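Setting Up and Maintaining the Simulated Rack Cell

Pemthorpe Training Centre, Automation Unit
Revised 23 Sep 2026

Purpose

This page sets out the procedure for preparing the simulated rack cell before a training run, and for keeping it in a fit state between runs. It applies to all students and staff who hold an operator account on the Rovberg workstation. The physical cell in the workshop is covered by a separate procedure and should not be adjusted using the values given below.

Before you begin

Sign in to the workstation and open the cell file from the shared drive. Do not work from a copy saved on the desktop. Confirm that the file revision is 52 or later; earlier revisions place the arm base too close to the rack, and the elbow will strike the rail when the arm reaches for the far end. If an earlier revision opens, close it without saving and notify the unit office.

Check that the simulation is paused. Objects moved while the clock is running may be thrown off the table when contact is calculated again.

Step 1: Seat the arm base

Select the base in the object list and open the position panel. The base must rest on the tabletop with no gap and no overlap. Use the Snap to Surface command once, then lock the object. An unlocked base will drift over a long run, and the drift is difficult to notice until grasps begin to fail.

Step 2: Place the rack and bins

Load the rack as a single assembly. The shelf, rail and bins are grouped, and they should remain grouped unless a part is being replaced. The rack belongs on the opposite side of the table from the arm, with the rail set at an angle to the front edge. If the bins appear to float or sink, reset the whole group to its saved position. 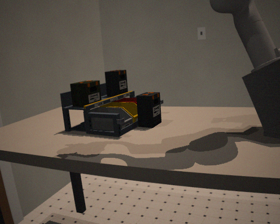 Step 3: Load the boxes

Boxes are added one at a time from the Istomum parts library. Allow each box to settle before adding the next. Every box carries a mass of 217 grams by default, and this value should be left as it is for introductory exercises. Boxes may be placed on the shelf or directly on the tabletop, according to the exercise sheet.

Where a box trembles after settling, its collision shape is intersecting a neighbour. Raise it slightly, pause, and release it again — do not increase the friction setting to hold it still.

Step 4: Home the arm and test the path

Start the clock and send the arm to its home position. Run the clearance test at the lowest speed. The test moves the arm past each bin and each box position without closing on anything. Any contact is written to the message log in red, with the names of the two objects concerned. Correct the placement and repeat the test until the log is clear.

Step 5: Save the starting state

Save the state under your own group name. Never overwrite the file named Master. The Rezaei scoring module reads the starting state when a run begins, and it will reject a run if any object has been renamed.

Routine care

The contact cache should be cleared after every 3,000 cycles, or at the end of each teaching week if that comes first. Open the Maintenance menu, choose Clear Cache, and restart the program. Joint limits are to be compared with the reference table at the start of each term. Record the result in the cell log, including the date and your account name.

Common faults

Error 474 at start-up: the parts library has not been found. Reconnect the shared drive and reopen the file.

Arm stops short of home: a joint limit has been changed. Restore the limits from the reference table.

Shadows or colours missing: the display is set to draft quality. Runs and scores are not affected.

Faults that remain after these checks should be reported to the unit office on the usual form, with the message log attached. The workstation will be unavailable for part of December while the software is upgraded.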